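Ticket: Rejected folding episodes, bedroom site, two-person crew
Opened by: Kyung-hwa Geum, shift lead, Prostville
Product: Weden hand grippers, Jostero upload desk
Status: Closed, with one item moved to planning
Last activity: Friday

Original report

Since the October update the upload desk has been sending back a lot of our garment episodes with the code "task boundary unclear." Out of 1,582 episodes sent from home sites this month, 500 came back. Before the update we hardly saw this code.

The crew is the same and so are the grippers. Most of them came over from the pressing room at Seok when the folding line there was automated, and they know how to fold clothes. They are paid by the shift, but the accepted count goes on the weekly sheet and people are worried about how it looks. Please tell us if we are doing something wrong or if the checker changed.

What I have tried so far:
Restarted the upload desk. No change.
Calibrated both pairs of grippers again. No change.
Sent the same 60 episodes a second time. Same ones rejected.
Swapped operators between beds. The rejections stayed with the bed setup and did not follow the person.

The setup is a bed against a wardrobe, finished items stacked on the wardrobe side, and two people working with grippers. Jeans and other denim are the worst for rejections.

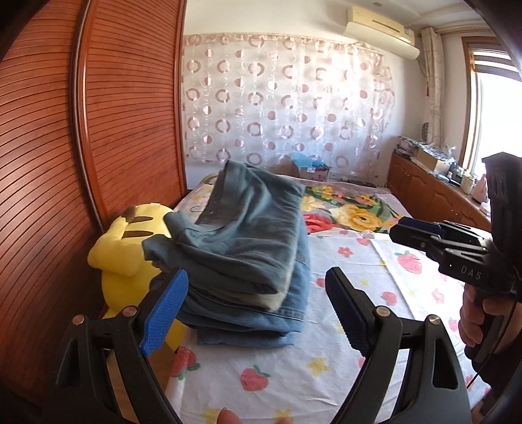

Category: Data review / Garment tasks / Finished stack in view

Reply from Jostero support, 9:40

Thank you for the detail, it saved us a round of questions. Swapping the operators was a useful test.

The checker did change in October. It now looks for a clear start and a clear end to each fold. When a folded stack sits close to the gripper, it can read the stack as the item being worked on and decide that the episode started with the job already done. Denim is worse because the items in the stack look like the item in hand.

Please try the following and report back:
1. Put the finished stack to one side of the bed and leave it there for the whole run.
2. Lay the next item out open before you start recording.
3. Open both jaws fully and hold for a moment at the start and at the end.
4. Leave personal items in the room where they are. The checker ignores them and the customer would like them left alone.

Reply from Kyung-hwa Geum, 2:15

Steps 1, 2 and 4 are fine. Step 3 is going to be a problem. The pause is short, but the crew does it at both ends of every fold, all shift. Their forearms are tired by lunch as it is, because the grip on these handles is held closed with the fingers and a normal hand fold is not. One of our people did pressing for years and says this is harder on her hands than the press was.

I also want it noted that they were told in training to work at a natural speed. Now they are being asked to stop and start for the checker. If that is the new rule, it should be in the training sheet, and the weekly sheet should allow for it.

We ran the new steps this afternoon with a mixed pile, shorts and pants included. Garments with a waistband went best when the operator took the band first and left the far side for the second move.

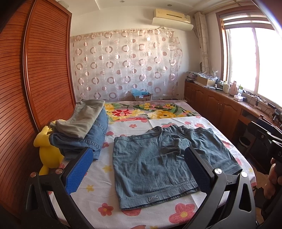

Knits still shift on the cloth more than denim does. Two operators now smooth the item with the side of the jaw before the first fold, and I have told them to keep doing it unless you say otherwise.

Reply from Jostero support, 4:05

Smoothing with the jaw is fine. Please keep it inside the recording so the model sees it.

On the pause: we checked with the review team. The start pause is enough. You can drop the one at the end, as long as the jaws are clear of the item before the recording stops.

We have also rerun the October episodes from your site with the stack position marked by hand. 2,424 garment episodes are now on file as accepted, counting the earlier months. The rejected ones that passed on the rerun have been added to the weekly sheets for the people who recorded them.

Reply from Kyung-hwa Geum, Friday

Ran a full shift with the start pause only. Rejections are back to where they were before October. The corrected sheets came through and I have gone over them with the crew.

Two things are still open on our side:

Breaks. I am moving people off the grippers every hour and onto laying out and stacking. It costs us some episodes. The office in Prostville has agreed to it for now — I would like it in writing from your side too, so the target gets set with that in mind.

Work after this. The crew keeps asking me what happens when there are enough episodes. At Seok they found out about the folding line from the delivery schedule. I have no answer for them and would like one before the next block of shifts is posted.

Closing note, Jostero support

Data issue resolved. The training sheet has been updated with the stack position and the single pause. Hourly rotation has been added to the site plan. The question about work after the current block is outside support and has been moved to planning, with Kyung-hwa Geum as the contact.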